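Fruit on the Table: Sorting and Keeping at Home

August 6, 2018
By Kathleen Ó Gríofa

Print this article | E-mail this article

The Skemeo Household Institute has given advice on the storage of food in the home for 19 years, and in that time no subject has brought in more letters than fruit. Readers ask which kinds may share a bowl, whether tomatoes belong in the refrigerator, and what is to be done with a bag of kumquats once the first handful has been eaten. The Institute's household survey, completed last December, drew 3882 replies. It found that most fruit thrown away at home had never been sorted after it was bought.

Sorting is a modest task. The Institute recommends that it be carried out on the day of purchase, at a table large enough to spread everything out. A cloth should be laid first. It stops round fruit from rolling, it softens the contact between skin and table, and it can be washed afterwards. A patterned cloth serves as well as a plain one and shows juice stains rather less.

Everything should then come out of its packaging. The hinged plastic boxes in which much soft fruit is now sold are useful for the journey home, but they conceal whatever lies at the bottom. Conall Tully, who leads the Institute's storage programme at Stumanura, advises opening each container fully and lifting the fruit out one piece at a time. 'Pouring is the commonest cause of bruising we see in the home,' he said. 'The mark may not show for a day or two, and by then the shop is usually blamed.'

A shallow tray is the most practical place for the fruit to wait. Deep bowls look handsome on a sideboard, but the lowest layer bears the weight of all the rest and is seldom looked at. In a tray the fruit can sit in a single layer with a little space between one piece and the next, and a soft plum is noticed at once.

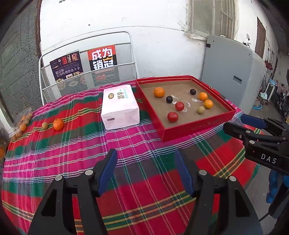 Oranges, plums and tomatoes share a shallow red tray on a plaid cloth.

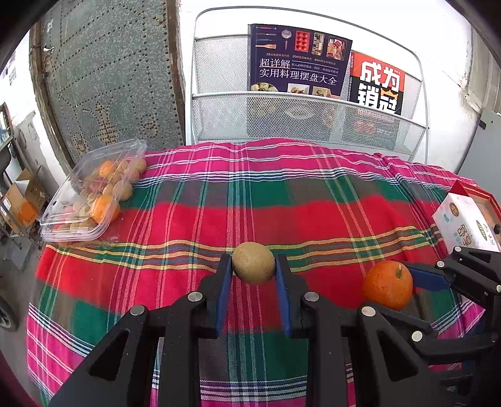

Once the fruit has been laid out, it should be divided according to how soon it will be eaten. Plums that give slightly under the thumb belong in the first group and should be used within two days. Firm plums may be left at room temperature and looked at each morning. Tomatoes keep their flavour best out of the refrigerator until they are fully ripe, and are better placed with the stalk end down.

Citrus fruit is more forgiving. Oranges will stand for a week in a cool room and considerably longer in the refrigerator drawer. They should not be kept in a sealed plastic bag, where moisture gathers and mould soon follows. The same applies to kumquats. As these are eaten whole, with the peel, they deserve particular care and should be washed only just before serving.

Kiwi fruit is often misjudged. A hard kiwi is unripe and may be left on the counter for several days. Readers who wish to hurry it along may place it in a paper bag with a ripe apple or banana. Those who wish to slow it down should do the opposite – keep it cold, and well away from both. A ripe kiwi yields to gentle pressure without feeling hollow or wet.

The Institute tested these arrangements in its kitchen on Doherty Street, where 375 pieces of fruit were sorted and checked daily. Fruit kept in single layers was easier to inspect, and spoiled pieces were removed before they had touched their neighbours. Mr Tully regards this daily look as the most valuable part of the routine, and asks that households give it a fixed time – before breakfast, for instance.

Trays should be wiped out weekly. A cardboard lining is acceptable while it remains dry and should be replaced when it becomes marked. Small spoons and paper tissues are best kept within reach, particularly where children help themselves to kiwi or tomato between meals.

The Institute's leaflet on keeping fruit is available from the reading room at Plivitow and will be sent by post to readers who request it in writing.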